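Oct 8, 2022

Landing table again, with the hand-held grippers. The aim was to get through the lamp and cord task before lunch and then move on to cups. We got 64 takes recorded and I think 12 of them are no good, all for the same reason.

The right gripper lost tracking. It started as a small jump in the path, the kind I would normally put down to the marker cube turning away from the camera. Then it got worse. By take 40 the plotted position was drifting while I held my hand still over the table, and on one take the software had the fingers well below the table top. No warning came up. The session light stayed green and the files saved as normal, so I only found out when I went through the plots at the break.

What I checked, in order:

1. Battery and connection on both grippers. Both fine. Swapped the cables over and the fault stayed with the right one.

2. The table. It is glossy and I wondered about glare on the markers. Did a short run with the lamp where it was, black shade on the lamp near the middle of the table and the cord coiled in front of the base, and both grippers kept to the near edge. The left tracked cleanly the whole way through. The right did not.
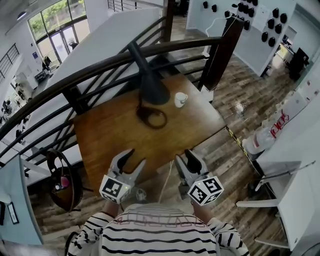
3. The cube mount. This was it. One of the screws under the right cube had backed out, and the cube could be turned a few degrees with a thumb. Every time the fingers closed hard on something it shifted a bit more. Tightened it, put a dab of thread lock on, and left it for an hour.

Recalibrated after lunch. Error came down to 7 on the Ivance readout, where it had been in the thirties. Ran the still-hand test three times and it held.

The part that bothers me is the data from before today. The last good calibration is in January's log under run 3397, and I can't say when the screw began to go. Wiledell have already had one batch from us, and if the arm at their end replays a path that goes under the table it will push straight into the wood. I have written to them and asked them not to run anything from the right hand until I have looked at it. Munine can wait, they only have the left-hand set.

Also wrote up a fault note for Purves. Asked for a check that stops recording if the position moves while the gripper is still. Asked for the same thing in the spring and heard nothing.

To do tomorrow: check the left cube screws as well, mark all four with paint so a turn shows, start on the old plots. Cups not done. Knees sore from the stairs.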